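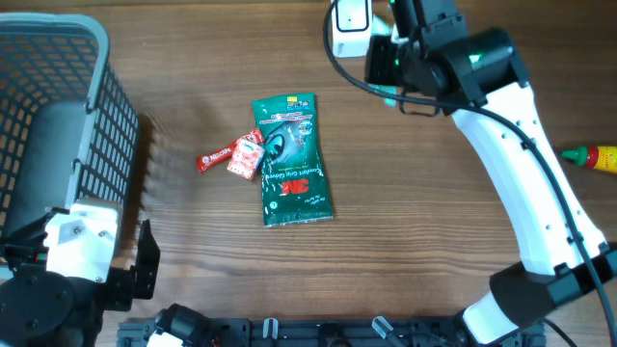 Packing and Kitting Assistants (seasonal, part-time)
Vovport Supply Services, Erkomthorpe site

Vovport Supply Services invites applications for the position of Packing and Kitting Assistant at its Erkomthorpe site. The positions begin in August and run through the end of the season, with the possibility of extension.

About the work

The Erkomthorpe site assembles small mixed-goods kits for employers, schools and community programs. A typical kit contains work gloves, wrapped candy and other light packaged items, gathered into a basket at the table and checked against a packing sheet before it is sealed. The site prepares 2000 kits in a standard month under the Sani and Plener programs.

Duties

Assistants will be expected to:
Collect packaged goods from the shelves and bring them to the assigned table
Sort items by type and size, and set aside any package that is torn, crushed or past its date
Place gloves and other soft goods in the basket first, with candy and small packets on top
Complete and initial the packing sheet for each kit
Return unused stock to its labeled shelf at the end of the shift
Keep the table and surrounding floor clear of wrappers, tape and loose tags

Plener kits contain food items and are packed separately from Sani kits. Training on both programs is provided during the first week and is paid at the regular rate.

Requirements

Applicants must be at least 18 years of age and legally authorized to work in the United States. Applicants must be able to read printed labels and packing sheets in English, stand for most of a shift, and handle small items with care. Previous warehouse or retail experience is welcome but is not required. Applicants with food allergies should note that sealed candy is present in the packing area.

Hours and pay

Shifts are scheduled on weekday afternoons, with one Saturday shift each month. Full details of the schedule will be given at interview. Assistants who complete the season receive a payment of $1025 in addition to hourly wages, subject to satisfactory attendance. Work gloves are issued on the first day.

How to apply

Please submit a completed application form, a current résumé and the names of 2 references to the front office at the Erkomthorpe site. Forms may be collected at the office or requested by mail. Applications that arrive without references will be held until the references are received.

Selected applicants will be invited to a short interview and a practical packing exercise of 3 kits. Reasonable accommodations are available on request at any stage of the process.

Vovport Supply Services is an equal opportunity employer.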